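Session 3 handout: Reading a brick wall

Interiors and Materials, evening course. Notes by Nkechi Danladi, updated June 14, 2024

Bring this back next session with your pencil notes on it, please! Messy is fine.

## Where we left off

Last time we did floors, and several of you asked why I kept drifting over to the walls. Well, now you get a whole session of them. I love brick. It's the one finish in a room that keeps its own diary, and once you've learned a few words for what you're looking at, you won't be able to sit in a restaurant without reading the wall behind your friend's head.

## Words you need

- **Course**: one horizontal row of bricks, plus the mortar under it.
- **Bed joint**: the mortar line running along between two courses.
- **Head joint**: the short upright mortar line between two neighboring bricks.
- **Stretcher**: a brick laid so you see its long side.
- **Header**: a brick turned so you see its short end.
- **Bond**: the pattern that stretchers and headers make together.
- **Pointing**: the finished outer face of the mortar. Redoing it is *repointing*.

Efe Oyelaran asked whether "grout" is the same as mortar. People mix them up all the time, but for this course grout goes between tiles and mortar goes between bricks.

## Color

Start by standing well back. Brick that reads as plain red from across the room usually breaks up into four or five colors once you give it a minute. Older clay bricks were often fired unevenly, so the ones nearest the heat came out darker, and a good bricklayer would mix them as he went. Try naming the colors out loud with a partner (you'll argue over rust versus brown, and that's half the fun).

Then look at the mortar. Pale mortar draws a grid over everything and makes each brick stand out. Dark mortar lets the wall melt into one surface. Same bricks, completely different room!

## Marks and stains

Dark patches low on a wall deserve a slow look. They might be old damp, soot, splashes from a floor that got mopped for decades, or furniture rubbing. You can't always tell by eye, so write down what you see first and keep your guess in a separate column.

White powdery bloom is called efflorescence: salts carried to the surface by moisture. Brush it off dry. Washing it only sends the salts back in.

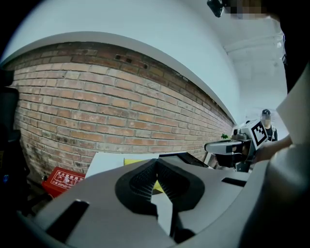

Holes are my favorite. A neat row of them high up can mean a shelf bracket, a pipe run, joist ends, or a vent somebody put in and forgot. Sketch the spacing, and note whether the holes sit in the brick or in the joints. A careful installer drills into the joint, where a repair is easy; plenty of people just drill.

Pay attention to the top edge too. Where brick meets a white painted ceiling, the line between them does a lot of work. A crisp edge makes the brick look deliberate. A wobbly one drags your eye straight to it, however nice the wall is.

## To do before session 4

1. Pick one brick wall, indoors if possible.
2. Draw a patch of it, three courses high, with the bond marked.
3. List the colors you find, in your own words.
4. Find one mark or hole and write two possible explanations for it.

Repointing and sealers come next, so hold those questions. Soft pencils are best for the drawing.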